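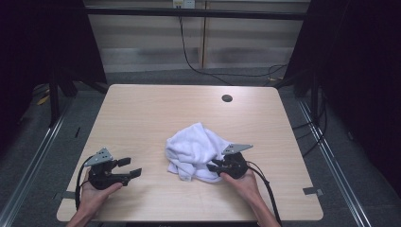

Tín Văn asked whether the top can be used as a folding surface for towels all day without the front edge wearing through, and whether the grommet can be left out. The answer to the first question is yes, within the care limits given further down this page. The answer to the second is that the grommet is cut at the factory on every top of this size, and a flush cap is supplied for users who do not need the opening.

Skotine Work Table, Light Wood Finish

Product summary

The Skotine is a fixed-height rectangular table for linen work, sorting and general bench use. It has a smooth laminate top in a light wood pattern, slightly rounded front corners and one round black cable grommet near the back edge on the right side. The table is sold by Bridska as a complete unit or as a top only. The top-only version fits the earlier Skotine base without new drilling.

The table is intended for indoor use in laundries, guest houses, care homes, training rooms and utility rooms. It is not rated for outdoor use, for use in a shower area or as a platform for standing.

Specifications

Product code: 1272 (complete unit), 495 (top only)
Top length: 1,272 mm
Top depth: 788 mm
Top thickness: 30 mm
Shape: rectangular
Finish: laminate, light wood pattern, low texture
Front corners: rounded
Back corners: square
Grommet: round, black, with removable cap
Base: four-leg steel frame, powder coated
Feet: threaded leveling feet, adjustable from above or below
Assembly: required, two people
Tools: 5 mm hex key (included), Phillips screwdriver (not included)

Top surface

The laminate is bonded to the core under pressure and sealed on all four edges. The wood pattern runs along the length of the table. Grain streaks vary slightly between production runs, so tables that will stand side by side should be ordered together. The supplier can match by run number for orders placed within the same month. The run number is printed on a label under the top, next to the left rear leg plate.

The finish has a low sheen that becomes more noticeable under strip lighting or near a window. Users who need a matte surface should order the Gedero finish, which has the same dimensions and a deeper texture. Gedero is not recommended for thin fabrics. The texture can drag on satin weaves and fine knits when they are pulled flat. For terry towels, bath mats and cotton sheets either finish is suitable.

Working area for towels and flat linen

The depth of 788 mm accepts a standard hand towel laid out in full in either direction. A bath towel can be laid out lengthwise. It should be folded once in the long direction before it is turned. Bath sheets and double bed sheets will hang over the front edge during the first fold and should be drawn toward the back of the table before the second.

For heaped or unsorted items, keep the pile on one side and the clear area on the other. Right-handed users normally place the pile on the left. The grommet is set a short distance in from the back edge so that it stays outside the main folding area. Thick terry passes over the capped grommet without catching. With the cap removed, loose loops on worn towels may snag on the rim, and the cap should be put back before folding starts.

Fabric should be fully dry before it is left on the table. Damp towels can be folded on the surface but should not be stored there overnight. Standing moisture under fabric does not harm the laminate itself, but it can reach the core at the grommet opening if the sealing ring is missing.

Cable grommet

The grommet accepts a standard appliance plug when the cap and the inner ring are both removed. Typical uses are an iron, a label printer, a task lamp or a scale. Route the cable down through the opening and clip it to the rear rail with the two clips supplied in the hardware bag. Do not rest a hot iron on the grommet. The ring is molded plastic and will deform.

A replacement grommet set contains the outer ring, the inner ring, the sealing ring and the cap. It is supplied in black only.

Load

The complete unit carries a distributed load of 30 kg per leg pair in continuous use. Loads should be spread over the top and kept inside the line of the legs. A single point load, such as the foot of a clamp or a sewing machine on small pads, should be placed on a board or mat. Clamps may be fitted to the front and side edges with a soft pad between the jaw and the laminate. Do not clamp over the grommet.

Assembly

1. Place the top face down on a blanket or on the packing foam.
2. Fit the four leg plates with the short screws. Leave each screw a half turn loose.
3. Insert the legs and tighten the set screws by hand.
4. Fit the rear rail with its clip holes facing the back edge.
5. Tighten all leg plate screws, working diagonally.
6. Turn the table over with two people lifting at the legs. Do not roll it over one edge.
7. Level the table with the feet, then tighten the lock nuts.

Check the set screws after the first week of use. Units that are moved often should be checked each month.

Care and cleaning

Wipe the top with a soft cloth and a mild detergent diluted in water. Dry it with a second cloth. Lint from terry fabric collects along the back edge and around the grommet and can be removed with a soft brush or a vacuum with a brush head. Remove the cap for cleaning at least once every three months.

Do not use scouring powder, steel wool, chlorine bleach in concentrated form or solvent-based stain removers. If a stain remover is applied to fabric on the table, wipe the surface within a few minutes. Starch spray leaves a film that reduces slip. Warm water removes it.

Hot items should be placed on a heat-resistant pad. Pressing directly on the laminate is not covered by the warranty, even through a folded towel.

Edge wear

The front edge takes the most contact in folding work. In a test run by the Triệu laundry training center, over 495 hours of towel folding on one unit produced light polishing along the front edge and no lifting of the edge band. The polished strip was visible at a low angle and could not be felt by hand. Belt buckles, rings and metal carts cause more damage than fabric. Where carts are used, fit the optional front bumper strip, which is pressed on and can be removed without tools.

Chips smaller than a fingernail can be filled with the repair wax supplied with each table. Larger damage exposes the core and should be sealed the same day with clear edge sealer until a new top is fitted.

Parts and accessories

Grommet set, black
Front bumper strip, clear
Leveling feet, set of four
Repair wax, light wood
Rear rail clips, pack of ten
Replacement top, light wood finish
Replacement top, Gedero finish

Delivery

The complete unit ships in two cartons. The top is packed flat with corner guards and must be carried on its long edge. Check the corners before signing for the delivery and note any damage on the carrier's form. Claims for transport damage require the run number and the carton label. Tops made before May use a leg plate with four screw holes, and later tops use one with five. Both plates accept the same legs.

Page revised October 30, 2020. Corrected: grommet set contents, rear rail position in step 4.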